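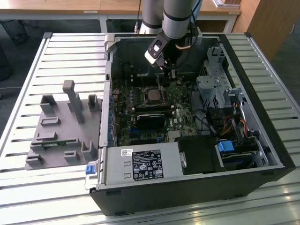 Pekside tower strip-down notes

README for the shared folder
Last tidied: May 19, 2025
Kept by: Peninah Laizer. Bench questions to Elibariki Kimaro.

What's in here

Notes and parts sheets for taking apart desktop towers. Mostly office machines, side panel off, laid flat so the board faces up. Covers processor, memory, cards, drives, power supply. Doesn't cover laptops (see the Mosoti folder, what there is of it) or monitors.

1,386 rows in the main parts sheet. One row per part taken out. Not per machine — people keep getting this wrong and then the totals look mad.

Files

parts.csv — the main sheet
machines.csv — one row per tower, 40 towers so far
words.txt — what we call things, please read before adding rows
order.txt — order of work, short
old/ — Hundov's first sheet, different columns, don't merge it

Columns in parts.csv

tower_id: matches machines.csv
part: from words.txt, lower case
where: back, front, middle, left, right. Looking down with the case flat and the back panel at your left hand
fixing: screw, clip, latch, lever, none
state: good, marked, broken, unknown
went_to: shelf, Akden, scrap
note: free text, keep it short

"unknown" is fine. Blank is not fine. Blank breaks Elibariki's count.

Words

Socket = the square thing with the frame that the processor sits in. Processor = the chip itself. Two rows if both come out, which they shouldn't, the socket stays on the board.

Cooler = the big one over the processor. Heatsink = any small finned lump elsewhere on the board. These got mixed up in the first 10 towers and I've fixed the ones I could find.

Cage = metal drive holder. Tray or tab = the coloured plastic bit that comes out with the drive. Blue on a lot of the Dells.

Latch = anything plastic you push or pull to free something bigger. Don't write "clip" for these, clips are the little ones.

Cards and memory are separate. If you can't tell what a module is, put "module" and say so in the note. Better than guessing.

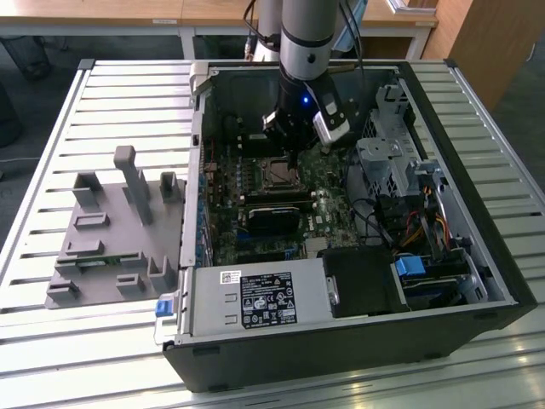

Order of work

1. Mains lead out, everything else unplugged, wait a bit.
2. Side panel off. Lay it flat, open side up.
3. Write the tower_id on tape and stick it on the outside, not on the power supply. The labels on there need to stay readable for the sheet.
4. Cooler off. Straight up once the fixings are undone, a small twist if the paste has set.
5. Clean the top of the processor before you open the socket. Paste in the pins is the end of that board.
6. Lever up, frame up, processor out by its edges. Straight into a tray. Never on the bench.
7. Memory, then cards.
8. Drives, with their tabs.
9. Power cables off the board and drives. Don't pull by the wires!
10. Power supply last. Do not open it. Ever.

If the board is going back in use, frame down and lever shut again after step 6, with the plastic cover on if you've got one.

Where the gaps are

went_to was added late. Early rows all say "shelf" and a fair few of those are wrong.

state is one person's opinion. Nothing is tested before it goes in the sheet, so "good" means looks good. Akden do their own testing and don't send us results.

Memory sizes are off the sticker. Where there's no sticker the column says 0, wich I know is bad, will change to unknown.

Screws aren't listed. There's a jar.

Fan counts: ignore for now.

Model names are as typed by whoever did the tower, so the same Dell can turn up three ways. Sort on tower_id, not on model.

Adding rows

Copy the last row, change it, save. Use plain commas, no semicolons — the spreadsheet on the bench computer likes to swap them. Check before you save. Keep notes under a line. If you do a whole tower in one go add the machines.csv row first or the ids don't line up.

Past 800 rows the bench computer gets slow with the file open. Just wait, it does save.

To do

- split drives into drive and tab properly
- fix the zeros
- go thru the early "shelf" rows against what's really there
- words.txt needs a bit on front panel cables
- photos of the latch types, Elibariki has a list
- September: new shelf labels, went_to will need shelf numbers after that

Use of the sheet

Fine to copy and use for repair or teaching. Say it came from Pekside and say what date you took it, the rows move about a lot.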